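サッカー観戦ノートのつけ方(地域リーグの女子チームを追いかけている人向け)

2019/11/21 更新

前に「スタンドでずっと何か書いてますよね、あれ何ですか」と聞かれて、その場でうまく答えられなかったので、まとめておきます。私がつけているのは観戦ノートです。スコアだけの記録でもないし、プロの分析レポートみたいな立派なものでもなくて、試合中に手で書いて、家に帰ってからちょっと清書する、それだけのものです。

応援しているのはVurkton(ヴルクトン)という地域リーグの女子チームです。テレビ中継なし、ネットの速報もあったりなかったり。公式サイトに載るのはスコアと得点者くらいで、次の日になると「あの後半のフリーキック、誰が蹴ったんだっけ?」が誰にもわからなくなる。それが悔しくて書き始めました。トップリーグの試合なら調べればいくらでもデータが出てきますけど、このカテゴリーだと自分のノートが唯一の記録なんてこともけっこうあるんです。やる気出ませんか、出ますよね!

サッカー経験がなくても大丈夫です。私もボールを蹴ったのは体育の授業だけです。

■ 用意するもの

まずノート。私はIndettiのB6、方眼、リング綴じを使っています。色々試してここに落ち着きました。A4は大きすぎて、隣の人の膝にはみ出します。逆に文庫サイズだとピッチの図が描けません(描けるけど、あとで読めない)。リング綴じなら折り返して片手で持てるので、机のないスタンドではかなり助かります。方眼はピッチを描くときの定規代わりになります。

次に筆記具。鉛筆かシャーペン、それと赤のボールペン。ここは声を大にして言いたいんですが、水性ペンはやめてください。私は雨の試合を水性ペンで書いて、後半がまるごと青いしみになったことがあります。PK戦までいった試合だったのに!鉛筆なら濡れても残るし、芯が太めの2Bだと、手がかじかんでいてもちゃんと線が出ます。

時計は腕時計がいいです。スマホで時間を見ると、ついでに通知まで見てしまって、顔を上げたらもうゴールが決まっている。二回やりました。二回目は自分が一番好きな選手のゴールでした。

あとは大きめのクリップ(風でページがばたばたするので)と、透明のビニール袋。雨のときは袋の中にノートを入れて、手も一緒に突っ込んで書きます。見た目はかなり変ですが、書けます。

双眼鏡はなくてもいいです。背番号が見えない距離の会場もあるので私は持っていきますが、覗いている間は書けないし、周りの動きも見えなくなるので、試合前の番号確認だけに使っています。

■ 前の日にやっておくこと

見開きを一試合分として、左ページに枠を作っておきます。書くのはこのくらいです。

・大会名と節
・会場、キックオフ時間
・両チームの名前とユニフォームの色
・天気、風向き(当日書く)
・主審の名前(当日わかれば)
・メンバー表の欄
・ピッチの図をひとつ

右ページは時系列のメモ用に空けておきます。真ん中に横線を一本引いて、上が前半、下が後半。点がたくさん入る試合だと後半が足りなくなって次のページに流れますが、そういうものなので気にしません。

ユニフォームの色を書いておくのは地味に大事です。あとから読み返すと「白の7番」とか「青の左」とか書いてあって、どっちのチームが白だったのか全然思い出せない。対戦相手の色がいつもと違う日もあるので、前日は空欄にしておいて、選手が出てきたのを見てから埋めます。

ピッチの図は長方形を描いて、センターラインと両方のペナルティエリアを入れるだけです。センターサークルは描かなくていいです。私は最初のころコンパスまで使ってきれいに描いていたんですが、試合が始まるとその上にぐちゃぐちゃ書き込むので、まったく意味がありませんでした。

相手チームの前の試合の結果くらいは見ておくと、当日の楽しみが増えます。ただ、調べすぎると「あの選手は右に出てくるはず」という頭で見てしまって、左に出てきたのに気づかなかったりします。ほどほどがいいと思います。
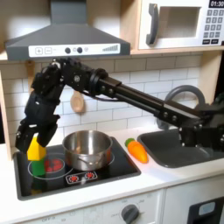
■ 会場に着いてからキックオフまで

私はできればキックオフの一時間前に着くようにしています。Vurktonのホームはミレー(Millet)運動公園の球技場で、駅からのバスが少ないので、遅れると次のバスまでぽつんと待つことになります。ここは屋根がメインスタンドの上の方にしかなくて、日差しも雨もだいたい浴びます。八月の試合のときは紙が汗でふにゃふにゃになりました。

着いたらまず座る場所です。記録を取るなら、ハーフウェーライン寄りの、できるだけ高い席。低い席は迫力があって楽しいんですけど、奥行きがつぶれて、向こう側のサイドで何が起きているのか見えません。応援の真ん中に入りたい日は、もうノートは諦めて歌いましょう。両方やろうとすると両方中途半端になります(経験談)。

メンバー表は入口でもらえることもあれば、掲示板に紙が一枚貼ってあるだけのこともあります。貼ってあるだけのときは写真に撮って、席で書き写します。面倒でも手で写したほうがいいです。写している間に名前と番号がなんとなく頭に入るので、試合が始まってからの書く速さが全然違います。

ウォーミングアップで見ているのは三つくらい。誰がコーナーキックの練習をしているか。ゴールキーパーの利き足。あと、普段いるはずの選手がいないかどうか。キーパーの利き足なんか何に使うの?と言われそうですが、バックパスを処理するときに、どっち側に蹴りたがるかがわかると見ていて面白いんです。完全に趣味です。

風向きは旗で見ます。旗がなければ芝をちょっとちぎって……はスタンドではできないので、ビニール袋のひらひら具合で判断しています。ページの上に矢印を一本書いておくだけで、あとで「前半はロングボールが全部流れてるな」という理由がわかります。

■ 記号を決める

試合中に文章を書いている暇はありません。なので記号を決めておきます。私のはこんな感じです。

G ゴール
S シュート(枠に飛んだら丸で囲む)
C コーナーキック
F フリーキック(ゴールに近いものだけ)
K キーパーのいい仕事
イ イエローカード
レ レッドカード
→ 交代(出る人→入る人)
☆ なんかよかった
? よくわからなかった

イエローとレッドだけカタカナなのは、YとRを急いで書くと、私の字では見分けがつかないからです。自分の字の癖に合わせて決めてください。

書く順番は「時間、チーム、番号、記号」で固定です。たとえばホームの9番が前半42分に枠内シュートを打ったら、「42 ホ9 丸で囲んだS」。ひと目で読めるし、慣れたら手元を見なくても書けるようになります。私の字だと、手元を見ないで書いたものは解読が必要ですけど。

「☆」と「?」はぜひ入れてほしいです。☆はなんでもいいんです。うまいトラップ、相手を起こしてあげたところ、ベンチからの声がよかったとか。公式の記録には絶対に載らないことなので、あとで読み返すと一番嬉しいのはだいたいここです。?は、なんで笛が鳴ったのかわからなかったとき、誰が触ったのか見えなかったときにつけておきます。ハーフタイムに隣の人に聞いたり、家で調べたりするための印です。

記号は少なめで始めてください。私は一時期、スローインにもゴールキックにも記号を作っていて、試合を見ているんだか写経をしているんだかわからなくなりました。ゴールとシュートとカードと交代、それだけで試合の骨はちゃんと残ります。

■ 前半の書き方

キックオフの笛が鳴ったら、時計の時間をそのまま右ページの一番上に書きます。電光掲示板がある会場ならいいんですが、ない会場のほうが多いので、自分の時計で引き算します。ストップウォッチでもいいです。私は押し忘れるので、書くほうが確実でした。

最初の5分は何も書きません。これはコランタン・コスト(Corentin Coste)さんに教わったやり方です。コストさんは前にミレー運動公園でよく席が近かったフランスの方で、私よりずっと分厚いノートを持っていました。そのコストさんが、序盤は並びだけ見ていればいい、手は膝の上に置いておきなさい、と言うんです。やってみたら本当に見えるものが増えました。それまでは最初のシュートを書き逃すまいと必死で、どっちが後ろを四人で守っているのかも知らないままハーフタイムになったりしていたので。

並びがなんとなく見えたら、左ページのピッチ図に番号を置きます。守備のときの位置で置くと描きやすいです。攻めているときはみんな動くので、どこに置いたらいいのかわからなくなります。相手のゴールキックのときに、さっと見渡すのがおすすめ。全員が一度止まってくれるので、答え合わせの時間みたいなものです。

そこからは、起きたことを記号で書いていきます。コツはひとつだけで、プレーが切れてから書くこと。シュートが外れてゴールキックになった、その間に書く。ファウルで止まった、その間に書く。プレー中に下を向くと、たいていその瞬間に何か起きます。

書き逃したら、追いかけないでください。「今の何番だった?」と考えている間に次が始まります。番号のところを空欄にして先に進みましょう。私のノートは空欄だらけです。

ゴールのときはもう、立って喜んでください!書くのはそのあとで大丈夫です。相手がセンターサークルにボールを戻すまでけっこう時間があります。落ち着いたら、時間、番号、アシストの番号、それから短く「右から低いの、ニアで合わせた」みたいに言葉を足します。ゴールだけは記号で済ませないで、言葉を入れておくと、何か月たっても絵が浮かびます。

失点のときも同じように書きます。書きたくないですけどね。私は失点のところだけ露骨に字が小さくなっているので、ノートをぱらぱらめくるだけで勝敗がわかってしまいます。

■ ハーフタイム

お手洗いの列に並ぶ前に、席で前半の印象を一行書きます。ここで書かないと、後半の展開に引っ張られて前半の気分を忘れてしまうんです。最後に逆転した試合なんて、前半の重苦しさがきれいさっぱり消えます。「ボールは持ってるけど前に行けない。11番がさみしそう」くらいの雑な一行で十分です。

それから?マークの確認。近くに詳しそうな人がいたら聞いてみるのもいいです。女子の地域リーグのスタンドは人の距離が近いので、ノートを持っていると向こうから話しかけてくれることもよくあります。選手のご家族だったりもするので、辛口のメモは見えないように閉じておきましょう……。私は一度「2番、今日ちょっと雑」と書いたページを開いたまま、2番のお母さんにお茶をいただいたことがあります。それ以来、クリップの使い道がひとつ増えました。

入場者数の発表があればここで書きます(後半に発表する会場もあります)。Vurktonのホームは普段は本当にこぢんまりしていて、前の節が572人。それでも私が通い始めたころよりはずいぶん賑やかになりました。昇格がかかった試合で1,726人と放送が流れたときは、スタンドがざわっとしたんですよ。ノートの数字の横に☆が三つついています。

後半に出てきそうな選手を見ておくのもハーフタイムの楽しみです。ピッチで控えの選手がボールを回しているとき、ひとりだけ念入りに走っている人がいたら、その人の番号を右ページの端っこにメモ。当たるとちょっと得意な気持ちになれます。

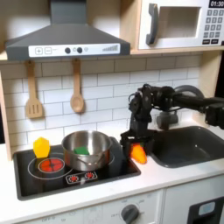
■ 後半の書き方

基本は前半と同じです。エンドが変わるので、風の矢印と攻める向きだけ書き直しておきます。後半のキックオフの時間も忘れずに。ここを忘れると後半の時間が全部計算できなくなって、「後半のどこか」という記録になります。

後半で忙しくなるのは交代です。一度に二人、三人と代わったりするし、地域リーグだと番号の掲示が見えにくいことも多いです。先に、入った選手の番号だけ書いてください。入った選手はこれからピッチにいるので、出た選手は残りのメンバーを見ればあとから割り出せます。順番を逆にすると、けっこう詰みます。

交代で並びが変わることもあります。変わったな、と思ったら、ピッチ図をもうひとつ小さく描いて番号を置き直します。変わったのかどうかわからなければ?をつけて放っておく。後半の終わりごろはみんな疲れてきて並びがぐちゃっとするので、わからないほうが普通だと思います。

それから、終盤の書き方について。一点差で勝っているときの最後の時間帯って、手が震えて書けないんですよね。私はもう書かないと決めています。その代わり、試合終了の笛が鳴ったらすぐに、覚えている順に全部書きます。時間は「終盤」で構いません。コストさんは最後まできっちり書く派で、Vurktonが追いつかれた瞬間も、静かに時間と番号を書いていました。あれは真似できないです。

アディショナルタイムは「45+」と書いて、そのあとに分を足します。前半の終わりのプレーと後半の頭のプレーがごちゃごちゃにならないように、ここだけは丁寧に書いておくといいです。

■ 試合のあと、その日のうちに

帰りのバスで、まず全体の感想を三行。うまく書こうとしないで、友達に送るメッセージのつもりで書きます。バスが揺れて字がひどいことになりますが、気にしない。家に着いてからだと、お風呂に入ったりご飯を食べたりしているうちに熱が冷めて、よそよそしい文章になってしまいます。

家に帰ったら赤ペンの出番です。公式サイトにスコアと得点者が出ていたら、自分の記録と照らし合わせて、違うところを赤で直します。消しゴムは使いません。自分が見たものと公式の記録が違っていた、というのも記録のうちだと思っているからです。こぼれ球を押し込んだのが9番だと思っていたら14番だった、なんていうのはしょっちゅうあります。たまに公式のほうが間違っていて、あとから訂正されることもあるので、そのときは自分に花丸をつけます。

メモを清書するかどうかは人によると思います。私は勝った試合だけ、右ページの時系列を別のノートにきれいに写しています。負けた試合は写しません。だから清書ノートのほうのVurktonは無敵です。

■ アプリと併用する場合

手書きだけだと、あとで検索ができません。「この相手と前にやったとき、誰が点を取ったっけ?」となったときに、ノートを何冊もひっくり返すことになります。そこで私はDrondoという記録アプリに、最低限のことだけ入れています。

入れ方はこうです。

1. 新しい試合を作って、対戦相手と会場を入れる
2. スコアと得点者、得点の時間を入れる
3. 備考欄に、手書きノートの冊番号とページを書く
4. 感想三行の最初の一行だけ写す

大事なのは3番で、アプリは目次、ノートが本文という分担です。全部アプリに打ち込もうとした時期もあったんですが、ひと月で嫌になりました。ピッチ図の上に矢印をぐいっと描く気持ちよさは、やっぱり紙かなと思います。

ノートには表紙に冊番号、全ページの下の端にページ番号を振っておいてください。買ってきた日に最後まで振ってしまうのがおすすめです。途中まで振って止まっているノートが私の棚にありますが、その続きのページの試合は毎回探すはめになっています。

アプリの入力は、試合会場ではやらないほうがいいです。電池が減るし、画面が光って見えないし、さっきも書いた通り、ゴールを見逃します。

■ よくあるつまずき

背番号が読めない。
白地に薄い色の番号のチーム、ありますよね……。そういうときは、髪型やスパイクの色で仮の名前をつけておいて、あとで番号に直します。「赤スパ」「高めポニテ」みたいな感じです。ただし前半と後半でスパイクを替える選手がたまにいるので、油断は禁物です。

時間がずれる。
自分の時計と公式の記録で一分くらい違うのは普通です。直さずにそのままにしておいて、公式の時間を赤で横に書けばいいです。

書くのに夢中で試合が楽しくない。
これは一度みんな通る道だと思います。次の試合は☆だけつける日にしてみてください。シュートもカードも無視して、いいなと思ったところだけ。私は今でも何試合かに一回は☆だけの日を作っています。そういう日のページのほうが、妙によく覚えていたりします。

毎試合は行けない。
全部行かなくていいんです。行けなかった試合は、見開きを空けずに詰めてしまって構いません。空白のページがあると罪悪感でノートを開かなくなります。どうしても気になるなら、行った人に感想を聞いて、スコアと一緒に数行だけ書いておくのもいいと思います。私は「○○さん談」と添えています。

書いたものをネットに出していいか。
スコアや得点者はいいとして、選手個人への厳しい感想は、私は出しません。このカテゴリーの選手は、昼間は仕事や学校に行っている人がほとんどです。検索したらすぐに本人に届きます。ノートの中は自由に、外に出すのは☆のところだけ、という線引きにしています。ジュニアの選手が出ている試合は、名前も出さずに番号だけにしています。

■ 慣れてきたら足したいもの

シュートの位置。ピッチ図の上に、打った場所へ小さく×と番号を書きます。枠に飛んだら丸。前半と後半で図を分けておくと、後半に急に×がゴールに近づいていたりして、「あの交代が効いたのかな」と考える材料になります。

ボールを奪った場所。これは片方のチームだけにしたほうがいいです。両方やると手が足りません。私は相手陣内で奪ったときだけ、図に小さい点を打っています。点が固まっているところがあったら、そこで誰かが頑張っていたということなので、次の試合ではその人を追いかけて見ます。

一人だけを見る時間。後半の最初の数分、ボールを見ないで、決めた選手ひとりだけを見ます。ボランチかセンターバックがおすすめです。ボールのないところでどれだけ首を振って、どれだけ味方に声をかけているか、びっくりすると思います。その間のシュートは当然書き逃すので、隣の人に聞きましょう。

季節の終わりの一ページ。最後の試合が終わったら、☆だけを最初から拾って、一ページに並べます。今季の私の一番は、出場のなかった控えのキーパーが、雨のアップで正キーパーにずっと声をかけていたところでした。点でもセーブでもないので、書いていなかったらたぶん忘れていました。

次のホームゲームもミレー運動公園です。メインスタンドの上のほう、ハーフウェーラインのちょっと左あたりで、クリップだらけのノートを持っていたらそれが私なので、さっきのファウルが誰だったか、よかったら教えてください。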